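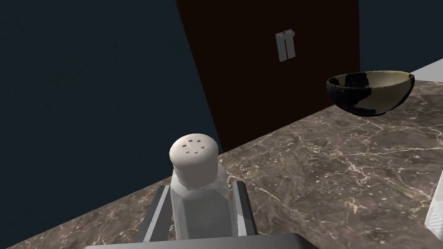

Pindham Print Library

The Pindham Print Library is a lending collection of photographic prints in the town of Pindham. It lends framed and unframed photographs to households, schools, clinics and small offices, in the same manner as a public library lends books. The collection holds 3,000 prints, most of them in black and white. It is known mainly for its landscape and street photography of the Ornel valley, and for its method of labeling prints, which several smaller collections have adopted.

History

The library has its origin in the closing of the Prulell darkroom, a commercial printing laboratory that worked for newspapers and for portrait studios of the region. When the laboratory stopped its business, a large number of exhibition prints remained in its drawers without a clear owner. The town accepted them on the condition that they would be shown to the public. No suitable exhibition hall existed at the time, and it was therefore decided to lend the prints out.

In the first period, borrowing was free and almost without rules. Many prints came back with faded areas after long hanging in direct sun, and a small number did not come back. A written loan agreement was introduced after this, together with a deposit.
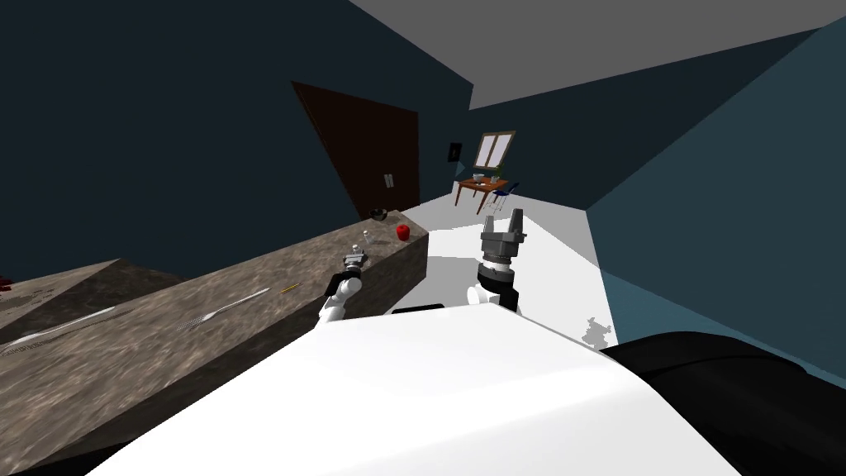

The second important part of the holdings is the Gunawardena Collection, which came to the library as a gift. It consists of over 400 prints, mostly of markets, railway stations and river crossings, and it includes the contact sheets from which the prints were selected. Contact sheets are not lent, but they can be seen in the reading room on request.

Collection

The prints are divided into four groups: landscape, street and town life, portrait, and still life. The portrait group is the smallest, partly for reasons of consent, as the library does not lend a portrait when the person shown, or the family, has objected to it. Color prints are kept apart from the black and white ones, in a cooler room, and they have a shorter loan period.

Each print has a paper label on the back of its mount. The label gives the title, the type of paper, the method of printing and the name of the photographer when this is known. Below it there is a blank field in which each borrower may write one sentence about where the print was hung. These notes have become an object of interest in themselves, and a selection of them was published as a booklet under the title Over the Piano.

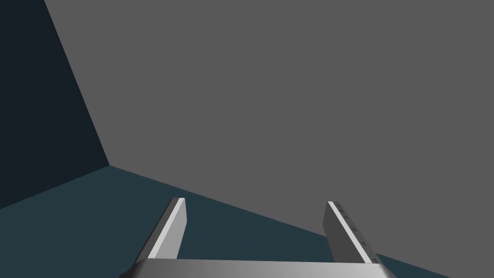 Rendered view of a room corner, with a gray wall beside a dark navy one.

Lending

A resident may borrow two prints at the same time, and an institution may borrow up to seven. The usual loan is a season, and it can be renewed once if no other borrower is waiting. Prints leave the building in padded cases with a sheet of instructions. The borrower is asked to keep the print away from radiators, kitchens and bathrooms, and to clean the glass only with a dry cloth.

Frames are of the same size and profile through most of the collection, so that a damaged frame can be replaced within the day. Larger prints from the Prulell holdings do not fit this standard. They are lent unframed, and only to institutions. 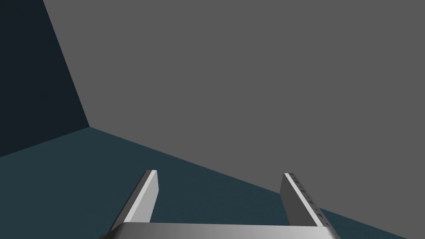

Every June the library calls back all prints for inspection and is closed for lending. During this month the mounts are checked, the labels are copied, and prints that show fading are taken out of circulation for a rest in dark storage. A part of the returned works is hung in the reading room, which gives visitors a rare chance to see the collection together.

Reception

Local writing on photography has been mostly favorable to the library. Critics have praised the practice of placing original prints in ordinary homes, but some have questioned whether vintage prints should be lent at all. In answer to this, the library has begun to make modern copies of its oldest works, and these are marked with a green dot on the label.

See also

Artothek
Photographic print conservation
Contact print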